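Projects > Summer Robotics > Student Reports > Desk Tidy

Teaching two arms to tidy a desk

August 7, 2024, by Jade Dawber

My summer project started with a pretty simple question: if you train two arms on really messy desks, do they do better than when you train them on neat little lineups? Karla Maldonado and I spent weeks on this (she did the training code, I did most of the driving), and the pens are now in my dreams.

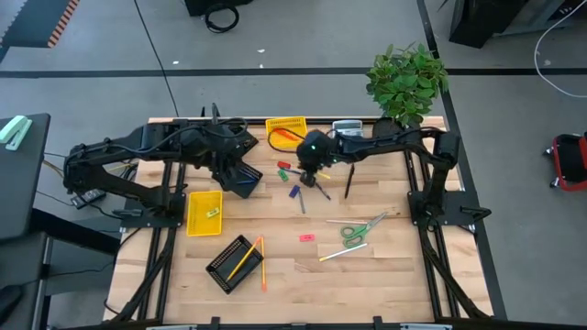

Reading time: 2 min

We recorded 1,529 demos with the items laid out in tidy rows, then 2,243 with everything tossed around like in the setup here, baskets and pen holders included. For a fair fight we trained on the same number from each pile, and then gave both policies 100 fresh layouts.

The messy-trained one won, and by more than I'd bet Karla! Most of the gap came from thin stuff lying close together. Our tidy policy loved erasers and kept going in between two pens and closing on nothing. 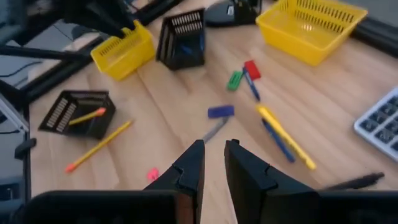
Wrist view with erasers and pens in front of the fingers.

I also tried dropping the overhead camera and using wrist views only. Bad idea, mostly. When the arm moves fast the wrist picture smears, and small things turn into colored blobs. Slowing the arm down helped some, but then each run took forever and Valentin Nistor wanted his lab time back.

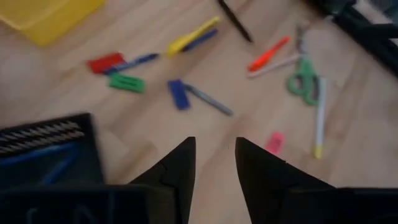
Motion blur in a wrist view, scissors at right.

Next up (September, if I get the hours) is collecting until we hit 3,000 messy demos, and sorting out the scissors. We still pick them up by the wrong end half the time.

Contact | © Stodolside Student Projects | Back to top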